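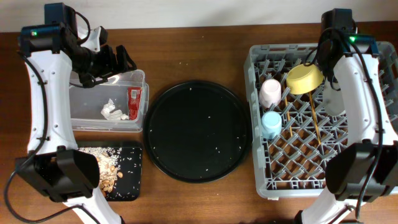 Ondivdale Kitchen Notes

Table and Dish Rack Check, Room 6

I love this check! It takes 9 minutes, it's the same sheet we use over at Finton, and you get a nicer table at the end of it. Mark each line OK, FIX or N/A and write your comments right under it, please, not on the back.

1. Table surface clear of food
FIX. Rice and peanuts are still out, shells too. Peanuts first, always: they're our number one allergen item, so bag them, shells and all, and wash your hands before you touch a cup.

2. Plates and trays scraped
FIX. Rice on the big round black plate, and more on the black rectangular piece with the peanuts. Scrape both into the bin (rice swells in the drain and we've had that fun already in June).

3. Clear box free of trash
FIX. Crumpled white tissue or napkin on the bottom. Check the red-and-white packet before tossing it, and if there's anything left inside, it goes to the snack shelf.

4. Cups upside down in rack
OK. Pink and light blue both done right, lovely!

5. Bowls angled to drain
OK. Yellow bowl is tilted on its side, just how we like it.

6. Rack pegs and dividers unbroken
Wiggle each one by hand. Spares are in the Grerkavier cabinet, bin 106.

7. Floor under table swept
Do this one last, after the wipe-down. Rice travels!

Recheck at 4 p.m. and leave the sheet on the clip by the door.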